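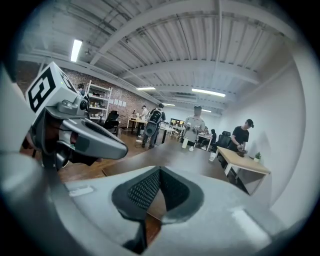

Flosik 3244 Height-Adjustable Workbench
Tillmont Workshop Furniture > Benches > Adjustable

Product code: 3244
Availability: made to order
Lead time: 18 working days

Overview

The Flosik 3244 is a four-leg workbench with a hand-cranked lift. It is meant for assembly, inspection and light repair work where several people share one bench across shifts. The crank drives all four legs through a closed shaft under the top, so the surface stays level while it is raised or lowered. No power supply is required.

The 3244 replaces the earlier two-leg model. Accessories made for the two-leg model fit the rear rail of the 3244 but do not fit the side rails.

Frame

The legs are square steel tube with a powder-coated finish. Each inner leg runs on replaceable nylon guides. The guides are set at the factory and can be reset with a hex key if side play develops. The lower cross member sits at the rear, which leaves the front open for a stool or a rolling cabinet.

Leveling feet are supplied as standard. Each foot has a lock nut, which must be tightened after the bench has been leveled. Locking casters can be ordered in place of the feet. Casters raise the whole height range and lower the rated load, and are not recommended for benches fitted with a vise.

Work surface

Three tops are offered:

Beech, oiled. For general bench work. Can be sanded and re-oiled.
Laminate, light gray. For clean assembly and paperwork. Not suited to hammering or hot tools.
Static-dissipative laminate. For electronics. Supplied with two grounding studs and one lead.

All tops are 14 crank turns from the lowest marked position to the middle mark on the rear leg. The marks are stamped into the steel and stay readable if the legs are repainted. Tops are attached from below with machine screws in threaded inserts, so a worn top can be changed without drilling.

Specifications

Lift type: hand crank, folding handle
Crank position: right front (left front on request)
Frame finish: gray or dark blue
Top fixing: 20 machine screws, supplied
Rear accessory rail: included
Side accessory rails: optional
Assembly: two people required

Load

The rated load applies to weight spread evenly over the top. A single heavy item should be placed over or between the legs and kept away from the front edge. Do not raise or lower the bench while a vise or press is in use. The lift is self-locking and has no brake to set, but the handle should be folded in after each adjustment.

Rated load figures for each top and foot combination are printed on the plate inside the left rear leg and repeated in the manual.

Accessories

Fagundes drawer unit, two or three drawers, lockable. Hangs from the underside of the top on either side. The three-drawer unit reduces knee room at the lowest setting.
Fagundes upright set with one shelf. Bolts to the rear rail.
Memura task light, clamp or rail mount. The rail mount needs an upright set.
Power strip bracket. The strip itself is not supplied.
Edge guard for beech tops.

Vises are not sold with the bench. Hole patterns can be drilled at the factory if a drawing is sent with the order.

Delivery and assembly

The bench ships flat in two cartons, with the top packed separately from the frame. Check the drive shaft before signing for delivery - a bent shaft will make the lift bind and cannot be straightened on site. Report damage with the carton label number.

Assemble the frame upside down on a clean, flat floor. Fit all four legs at the same height setting before the shaft is connected. If one leg is a tooth out, the top will sit visibly out of level and the shaft must be removed and refitted.

Maintenance

Wipe the inner legs with a dry cloth and apply a thin film of light machine oil twice a year. Do not use grease, which holds sawdust and metal fines against the guides. Check the top screws after the first month of use, then once a year.

Spare parts

Guides, crank handles, feet and shaft couplings are held in stock. Shafts are cut to order. Quote the product code and the letter that follows it on the leg plate; benches marked B or later use the wider guide.

Technical questions: Thaís Macedo, product support
Quotations and drilled tops: Dirceu Portela, sales desk
Orders received after 2 p.m. are entered the next working day. The factory is closed for the last two weeks of December, and lead times are extended to match.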